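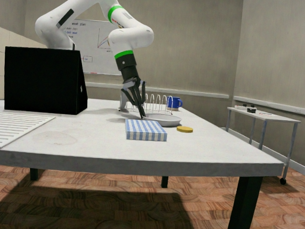 Notice of the test reached families too late, one parent told us after the autumn round, and a child who hears on Monday cannot prepare for Saturday. We have taken the point. Letters for the spring round will go out with the end-of-term reports, four weeks earlier than before.

Pudimell Scholars: progress report to the Custesia Fund
Period covered: September to December
Report date: 12/22/21

1. Entries and awards
The scholarship test was sat at two centres, Vumer and Oakley. We planned for 20 awards and have made all of them. There were 11 further pupils who passed the mark but fell outside the number we can pay for. They have been put on a reserve list and will be offered any place that comes free before Easter. Two have already asked whether they may sit in on the Saturday classes without a bursary. We have said yes for the spring term and will look at it again after that.

Oakley had fewer entries than we hoped. The school there changed its timetable in September and the day we had agreed was moved twice. We would like to hold the next Oakley test in the town library if the hire charge can be met from the existing room budget.

2. The awards afternoon
Awards were given out at Vumer at the start of December. We also gave the courage award, which does not depend on marks and is decided from letters sent in by schools. It went this year to a pupil who kept up her studies through a long stay in hospital. Her family asked that her name not be used in any printed matter, so it is left out of this report too.

Attendance was lower than last year. Several families from the Oakley side could not get home by bus after five o'clock, and we should have checked this when we set the time.
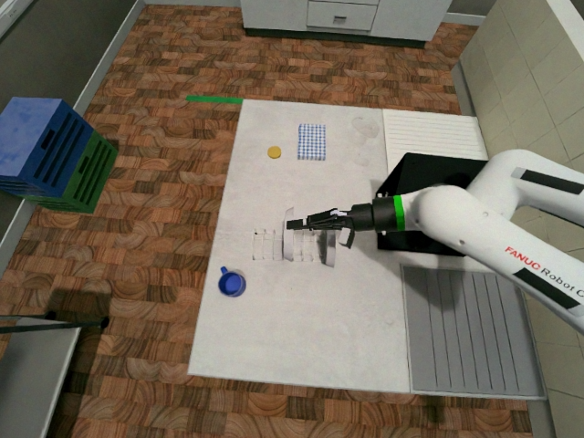 Certificates were late and had to be posted in the week after the event. The printer returned the first proof with the date missing, and the second with the name of the fund spelt wrongly. The third was correct. For the border we have dropped the old blue and gone over to reddish brown, tan and dark brown, the same mix as the small wooden-looking blocks of the floor in the picture. The new design costs no more to print and shows up better when photocopied, which schools had asked for.

3. Saturday classes
Classes run for 35 weeks of the year in mathematics, science and English. All three have a teacher in place. Science started a fortnight late while references were checked, and the lost sessions will be made up in the February half-term.

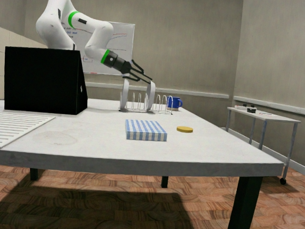
Wire rack, white plate and blue mug.

Absence has been highest in the English class. We have moved it from first to second on the timetable and will report on whether that helps.

4. Money
Spending on bursaries is on budget. Travel is over, mainly through taxi fares in the dark evenings, and printing is slightly over for the reasons given above. Books are under, as Vumer lent us a full set of the science text. We ask the fund's permission to move the unspent book money across to travel.

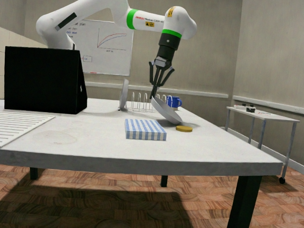 A white plate in the gripper, with the wire rack behind.

5. Next steps
Spring test letters are with the schools now. Still to be settled are the Oakley venue, a marker for the second mathematics paper, and the wording of the courage award form, which some schools found hard to follow. A revised form will be sent to the fund for comment before it is used. The next report is due at the end of the spring term.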